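27 de agosto de 2023
Cuaderno de taller – cocina de pruebas
Tema: bollos al vapor, cuarta tanda

Domingo, así que el edificio en silencio y la ventilación a medio gas. Apunto esto mientras me acuerdo, porque las notas de la tercera tanda las dejé para el lunes y cuando las leo ahora no entiendo la mitad.

Lo que se supone que estamos comprobando: la ficha de Pillora dice que sus bollos redondos «mantienen la forma y la esponjosidad» si se sacan de la vaporera nada más terminar y se dejan destapados en un plato. No dice cuánto tiempo. Tampoco dice en qué clase de plato ni con qué separación, y la palabra «esponjosidad» no viene con ninguna medida detrás. Fadime Kılıçarslan defiende que la ficha está bien y que el problema lo tenemos nosotros con la condensación. Puede ser. De momento no he visto nada que lo demuestre, y tampoco nada que lo desmienta.

Montaje: la vaporera eléctrica en el centro de la mesa blanca, el plato a la derecha, la tapa de cristal a la izquierda. Bandeja de acero perforada, sin papel. En la segunda tanda pusimos papel y en la primera no, con lo cual la comparación entre las dos no vale para nada, por mucho que en la hoja aparezcan juntas. He tachado esa fila a lápiz. Si alguien quiere recuperarla, que lo justifique.

Bollos del congelador, bolsa abierta el viernes. Peso del lote antes de abrir, según etiqueta interna: 2294 g. No lo he vuelto a pesar. Lo pongo porque en la hoja hay una casilla para ello, pero una etiqueta escrita a mano por otra persona no es una pesada.

Agua: 700 ml del grifo, medidos con la jarra graduada. El manual de la vaporera trae una tabla con cantidades de agua por minutos de cocción y nunca he conseguido que cuadre con lo que queda en el fondo. Esta vez, al vaciar, otra vez más agua de la prevista. O la tabla es optimista o la tapa cierra mejor de lo que el fabricante piensa. No voy a perseguirlo hoy.

El mando pequeño del frontal sigue siendo el punto débil de todo el asunto. Entre una posición y la siguiente no hay tope, uno gira y confía. En la tercera tanda Fadime y yo lo pusimos «igual» y salieron bollos claramente distintos. He pedido que se haga una marca de rotulador en el cuerpo, pero me contestaron que se borra con el vapor. Habría que probarlo antes de decirlo.

Temperatura de la sala al empezar, 37 % de humedad en el higrómetro de la estantería. Corrijo: humedad al empezar, 37 %. La temperatura no la apunté. Mal empiezo si luego voy a quejarme de las fichas ajenas.

El orden de salida es lo que más discutimos. Propuse sacarlos uno a uno y ponerlos en el plato sin que se toquen, dejando el del fondo para el final, y anotar si el último sale con la piel más húmeda que el primero. Fadime opina que la diferencia no se va a notar a simple vista. De acuerdo, pero entonces tampoco se nota a simple vista la ventaja que promete la ficha, y en algún momento hay que elegir. 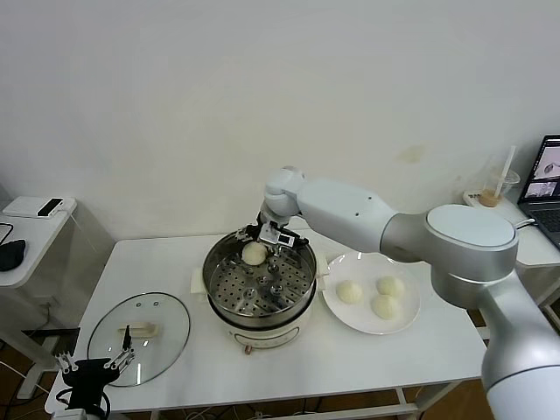 Tres en el plato y uno todavía en la bandeja, hacia el fondo. La tapa, boca arriba sobre la mesa.

Sobre la tapa: la apoyamos siempre del revés, con el asa hacia abajo, para que el agua se quede en el cristal y no en la mesa. Funciona a medias, cojea sobre el asa y si la rozas gira. Usimside vende un soporte vertical para tapas que costaría poco y que probablemente acabaría en un cajón con el resto de soportes. No lo pido.

El plato. Es el llano blanco de siempre. Los bollos blancos sobre plato blanco y mesa blanca son un fastidio a la hora de ver manchas de humedad, y precisamente las manchas son lo que queremos ver. Propuesta para la próxima: plato oscuro. Llevo diciéndolo desde la primera tanda.

Resultados, con toda la cautela:

– Forma: los cuatro redondos, ninguno hundido al salir. A los diez minutos, uno del plato tenía la base algo aplanada. No sé si venía así del congelador. Habría que mirarlos por debajo antes de meterlos, cosa que no hice.
– Piel: lisa en todos. El último, un poco pegajoso al dedo. Los otros ya llevaban rato fuera cuando los toqué, con lo que la comparación es injusta.
– Base: al último se le marcaron los agujeros de la bandeja. No me molesta, pero en la hoja de Bickerstaff lo llaman «defecto estético menor» y habrá que poner la cruz.
– Sabor: a bollo. Dulzor escaso. Me comí uno entero y medio de otro, y a partir de ahí mi opinión deja de ser técnica.

Cuatro bollos son cuatro bollos. Si el lunes alguien escribe en el resumen que «se confirma la retención de forma», lo borro. Lo único que tengo es que en esta tanda no se cayó ninguno, y en la tercera tampoco, con otra posición del mando y sin saber cuál.

Pendiente con la hoja compartida: la tanda figura con el número 1718 y la tercera con uno mayor, así que alguien ha numerado hacia atrás o hay dos hojas vivas. Sospecho lo segundo. Dorkness, que es el nombre que le pusieron a la carpeta nueva, tiene una copia que no coincide con la del cuaderno. Hasta que se aclare, vale el papel.

Recogida: vaporera vaciada y secada, bandeja aparte porque entre los relieves se queda agua y luego huele. Tapa colgada. Ojo con los cables del suelo al pasar con la vaporera llena, hoy casi tropiezo. Los vasos de bebida, mejor lejos de la regleta – lo digo también por mí.

Para la quinta tanda:
Plato oscuro.
Marca en el mando, aunque se borre.
Pesar cada bollo antes y después, en la balanza pequeña.
Apuntar la temperatura de la sala.
Dos bandejas iguales, una con papel y otra sin, si aparece la segunda bandeja. Fadime cree que está en el armario alto. Yo creo que se la llevaron en agosto con las cosas de la mudanza.

Quedan bollos en la bolsa para una tanda más, puede que dos si nadie merienda.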